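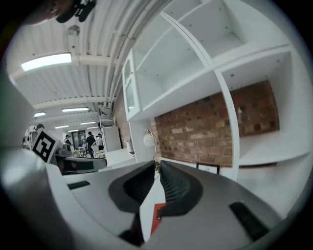 Gripper up, pads meeting in a narrow V, ceiling lights on. Rule 1 applies.

1/ I've been the person who writes the rules for our hand-held grippers at Plurkik for a while now. The first version was a single page. The current one has its own table of contents. I take full responsibility and some pride.

2/ Rule 1: look at the pads before you pick anything up. Both of them, the ribbed side. Lint gets in the ribs, tape glue gets in the ribs, and once, in December, a good part of a granola bar got in the ribs. A dirty pad slips, and then somebody spends an afternoon blaming the software.

3/ Rule 2: the marker stays clean, flat and unsigned. It's a black-and-white square. It has a job. Please don't put a sticker on it, even a small one, even if the sticker is of a very good frog.

4/ (The frog was removed. Peadar Phelan still brings it up.)

5/ Rule 3 is the one everybody argues with: ask the people in the room first. Not just the person next to you. If someone can end up in the recording from across the floor, they get asked too, and "they didn't look busy" doesn't count as asking.

6/ We wrote Rule 3 after going back through 2856 recordings from the Jastinbridge site and finding that 1625 had a bystander in them somewhere. Mostly way in the back, mostly walking. Wide lenses see a lot more of the room than you think you're pointing at.

7/ None of those people had done anything more scandalous than carry a coffee. Still, they hadn't said yes. So we pulled the lot, went and asked, and kept what we were allowed to keep. It was a dull month and I'd do it again.

8/ Someone at Nowakowski asked me if we couldn't just blur faces and skip the asking. We do blur. We also ask. A blurred guy in his one famous orange sweater is still that guy to everyone who's ever had lunch with him.

9/ Rule 4: start each recording with the gripper closed, then open it all the way, then close it again. Takes a moment. Feels silly. It gives us a known start and a known end for the fingers, and every file that skips it goes into a folder called "hmm."

10/ The folder called "hmm" is bigger than I'd like.

11/ Rule 5: fingers of the human kind stay out from between the pads. I was told this one was too obvious to write down. I then asked for a show of hands on who had pinched themselves, and several of the hands went up rather gingerly.

12/ Rule 6: if you drop it, say so. There's no fine and no speech. We check the alignment, write it in the log and hand it back. The unreported drops are what get us, usually weeks later, in the form of a gripper that swears it's closed when it isn't.

13/ Amirul Halim keeps the drop log and has added a column for "surface." Carpet is winning. I suspect people are more willing to confess to carpet.

14/ Rule 7: no recording with private stuff lying open nearby. Mail, phone screens, badges, the whiteboard where somebody worked out their rent. Sweep the area with your eyes before you hit start. Then do it once more from the height you'll be holding the thing, which is a different view.

15/ Rule 8: stop when your wrist is tired. Tired people make wobbly recordings, and then the robot learns to be wobbly, and then I get to sit in a meeting about it.

16/ The Plutham office wants a Rule 9 on what to name files. I've read their draft. It's longer than Rules 1 through 8 put together and it has a flowchart – a color one. We're in talks.

17/ People ask if anyone really follows all this. More than you'd guess, as long as it's printed big and taped up where the grippers are kept. The version on the shared drive has been opened by me, and by Peadar, looking for the frog part.

18/ If your team has its own list, send it over. I'm especially after wording for Rule 3 that doesn't make the asker sound like they're serving a warrant. Our current script is "Hi, I'm recording, you might be in it, is that OK?" and Amirul says I deliver it like bad news.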